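Unit 3: Can a machine do the chores yet?

Read these notes before the lab. The chore this week is moving mugs between a tray and a set of coasters. A child of four can manage it. A robot arm has to find the handle, pick a grip and keep the mug level if there is anything in it.

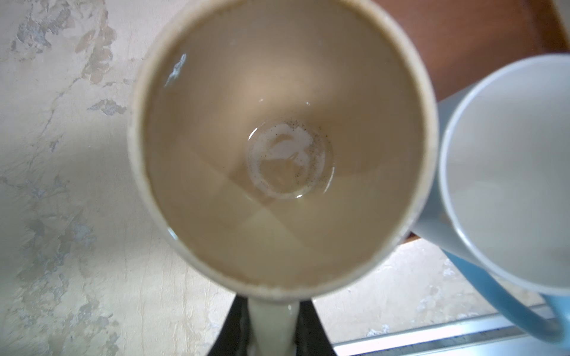

Shigeru Yokoyama objects that a dishwasher already does the chore people hate, so why bother with arms? Fair point, but someone still loads it.

Shop floors got there first - the same part arrives in the same spot all day. Kitchens don't work that way.
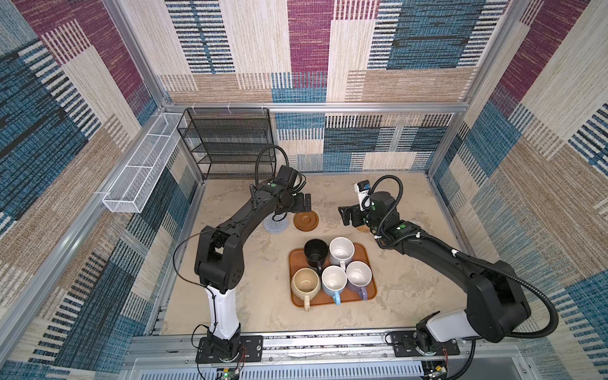 So most groups begin with a fixed table and a short list of objects, then change one thing at a time. Pridmont style scoring counts a try as good only if the mug ends upright on its coaster. Run at least 200 tries before you quote a rate.

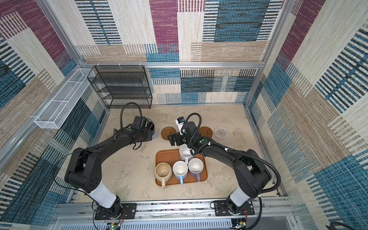 Adelino Carrilho would put speed ahead of success rate, arguing that a slow helper gets switched off. We will score both.

Bowls come next. Many have no handle, so the grip goes on the wall. 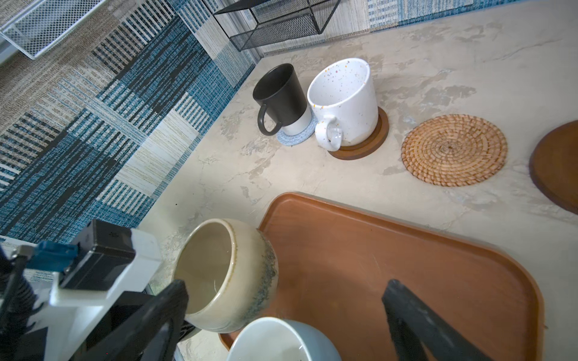
Is a home robot ready to clear a table alone? Not in an ordinary kitchen, though a narrow version of the job is within reach.

Reading for next time: Graveo notes, sections 3 and 4.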